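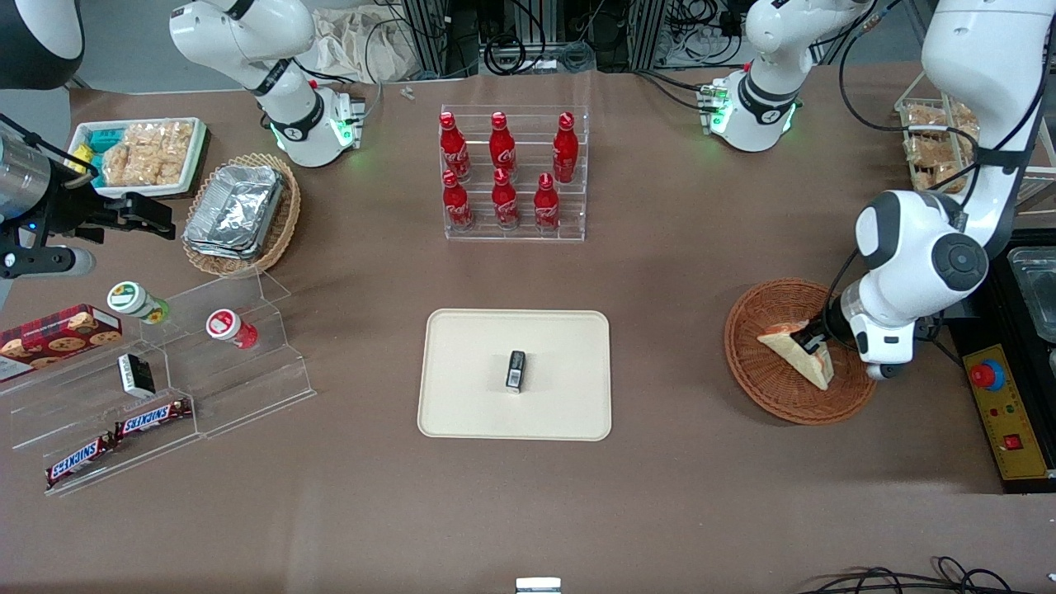
The fault reported in this section concerns what one arm does when the other arm stops by itself. In normal operation the two arms of the serving station share a table and a plan, and the plan assumes that both are either running or stopped. During the trial period we found that this assumption did not hold. In the bread task shown in Figure 1, the left arm takes a slice from the round wicker basket while the right arm waits with its gripper over the table at the opposite side. If the left arm stops on its own force limit in the middle of this lift, the right arm should stop too. In seven cases one arm stopped and the other went on with its part of the plan. No person was hurt and no hardware was lost, but in three of the seven cases the moving arm touched something it would not have touched in a normal run. We describe the cases, the cause as we understand it, and the changes made before the station was used again.

Stop paths

The station has two kinds of stop. The first is the emergency stop, with a red button on the yellow control panel to the right of the table. Pressing it removes drive power from both arms through a hardwired circuit. This circuit worked every time it was tested and every time it was used, and it is not part of the fault.

The second kind is a protective stop. Each arm controller watches its own joint torques and halts the arm when a limit is passed. Drive power stays on, the brakes are not set, and the gripper keeps its last commanded force so that a held item is not dropped. The controller then reports its state to Eren, the coordination layer that runs on the station computer. Eren is expected to pass the state to the task planner, Plilleo, and to send a hold command to the other arm.

The protective stop is by far the more common of the two. It is meant to be a routine event. A gripper finger catches on the weave of a basket, or a packet is wedged against its neighbor, and the arm halts until an operator clears it from the console. Because it is routine, we had tested it less carefully than the emergency stop. Each arm had been tested alone against a fixed block. The pair had not been tested together with one arm in a protective stop and the other in motion.

Observed cases

The trial period began in January and covered 40 sessions at the Ó Flaithearta site. All seven cases came from these sessions. In six of them the left arm was the one that stopped, and in the remaining case it was the right arm. The imbalance has a simple explanation in the task list, which gives the left arm most of the picks from deep containers. The right arm mostly moves over open table and has fewer chances to reach its limit.

The bread task was the most frequent setting. The planned motion for a slice is a short vertical lift followed by a move to the cream serving tray in the middle of the table. The right arm is given its next job as soon as the lift is marked as started. This overlap saves time, and in a clean run the two arms never come near each other. When the left arm halts during the lift, however, its forearm remains in the air over the right half of the table, in a position that the planner regards as temporary. Plilleo had already reserved that space for the next step.

In the first case, the right arm moved in from the left and finished its motion without contact. The operator noticed only that it had started a step out of order and recorded the event as a display error. In the second, the right gripper pushed the serving tray out of its taught position. In a later case the right gripper closed on the edge of a foil container and dragged it a short way across the brown table cover, which bunched up in front of it. The third contact was between the right wrist and the held slice. The bread gave way and neither controller registered any force, so the right arm did not stop. The operator ended this run with the emergency stop.

That last case is the one we consider most serious. A slice of bread is soft enough to pass below the contact threshold of both arms. The same would be true of a sleeve, and to a lesser degree of a hand that was free to move away. The station relies on the contact threshold as its last automatic protection when the operator reaches in to clear a jam, and operators did reach in. Our written procedure at the time told them to wait until the affected arm showed a stopped state. It made no mention of checking the other arm.

Cause

The logs show that the arm controllers behaved as specified. In each of the seven cases the stopped arm reported its state within one control cycle. The report reached Eren but was placed in the same queue as gripper status messages. While a gripper is closing on an item it sends status at a high rate, and the queue was handled strictly in order of arrival. The stop report sat behind the gripper messages, and the hold command to the other arm was late by the same amount. In the worst case the right arm kept moving for nearly 3 seconds after the left arm had halted.

This also accounts for the pattern in the cases. A protective stop with an idle gripper produced no measurable delay, and these stops were the ones covered by our early tests. A stop during a grasp produced a long one. The fingers supplied by Ivatard use a slow final closing phase for soft goods, which lengthened the period of heavy status traffic. We do not regard the fingers as defective. They had been in use for some time on a single-arm station, where the same queue did no harm.

A second weakness made the first one harder to find. Eren wrote its log entries when a message was handled, with no record of when the message arrived. Read on its own, the Eren log showed the stop report and the hold command close together and in the right order. The delay appeared only when we compared that log with the controller logs, and the clocks of the two had to be aligned by hand. We lost several working days to this, and the first case was closed without a finding for the same reason.

Changes

Stop reports now travel on their own channel, which Eren reads before any other. The gripper status rate has been lowered and repeated messages with no change are dropped. Eren also expects a regular signal from each arm controller and commands a hold on both arms if either signal is late. The hold no longer waits for a reply from Plilleo.

We also added a direct digital line between the two arm controllers. A protective stop on one now raises an input on the other, which halts its arm without any message passing through the station computer. We would have preferred to include this line from the start. It had been left out of the first design on the grounds that the software path was fast enough, and that judgment was based on measurements made with idle grippers.

In the planner, the space around an arm remains reserved until the arm reports that it has left. The start of a lift no longer releases it. This removes most of the overlap in the bread task and makes each serving slower. Some of the lost time could be recovered with finer reservations, but we have not tried this.

The operating procedure has been changed in two places. Before reaching over the table to clear an item, the operator must confirm that both arms are shown as stopped and must then press the emergency stop. Restarting after the press takes longer than clearing a protective stop from the console, and operators commented on this. The rule has been kept.

Retest and remaining limits

The changes were checked by forcing protective stops during grasps, with each arm in turn as the stopped arm and with bread, bagged rice crackers and foil containers as the held or target items. The other arm halted in every run. With the digital line unplugged, the software path alone also halted it, with a delay too short for the arm to reach a neighboring item at serving speed.

Two matters are still open. The contact threshold is unchanged, and soft objects can still be pressed without a stop if both arms are running normally. Lowering the threshold led to false stops when the arms lifted full bottles, and a separate threshold for each task has not been validated. The second matter is the hold force of the gripper during a protective stop. Keeping an item in the fingers is right for a bottle, but it means that an operator who clears a jam may be pulling against a closed gripper. The console offers a release command, and in the sessions we reviewed it was seldom used.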